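Setting Difficulty Levels Players Will Use
Speaker notes, Curnano studio session, 10 February 2026
Speaker: Isla Mahuika, design lead, Garen 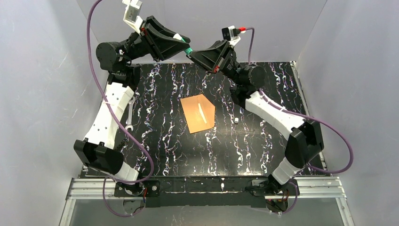

Opening (keep short)

Thank the hosts and introduce Tetsuya Chiba, who will take the questions on combat tuning. Remind the room that slides will be sent to all registered attendees.

Our subject is the difficulty menu in Whitcombe, our story-led adventure game. At first release the menu held two settings, Normal and Hard. Players chose one before the first chapter and kept it to the end. We wish to explain why we replaced that system and what we would do differently.

Slide 2. The original menu

Normal and Hard differed only in enemy health and damage. A player who found the fights easy but the climbing sections hard had no setting that fitted. Many players who stopped did so in the flooded mill chapter, which has a long climb and very little combat.

Read the first comment aloud. Leave the second on screen.

Slide 3. How we tested

We invited 127 players to complete the mill chapter. Each session was recorded with the player's consent. Staff were asked to give no hints, including when a player asked directly. Angus Brunton wrote the session guide, and copies are available on request.

Across all sessions we logged 1820 restarts. Of these, 208 took place at a single ledge above the water wheel. Pause here. The ledge had passed every internal review, and our own staff could clear it without thinking.

Slide 4. Separate settings

The revised menu divides difficulty into combat, movement and puzzles. Each may be changed at any time from the pause screen. No reward or ending is withheld from a player who lowers a setting.

Show the pause screen clip. If the clip fails, go straight to the still on the next slide.

Slide 5. Wording

Our early labels included "Casual" and "Beginner." Testers avoided both, even when they were clearly struggling. We now use plain statements of effect, such as "Wider timing for jumps" and "Enemies wait longer between attacks." Hemi Nepia will speak about translation of these labels if time allows.

Slide 6. Costs

Separate settings increased our testing work. Every boss fight had to be checked against each movement option, and some faults were found late. Teams planning a similar menu should agree on it before level layouts are final. We did not, and the third chapter was rebuilt as a result.

Questions

Refer questions on Culier to the publisher. That title has not been shown, and we are unable to discuss its features.

Repeat each question into the microphone before answering. The room must be cleared promptly for the next speaker, Hemi McPhee.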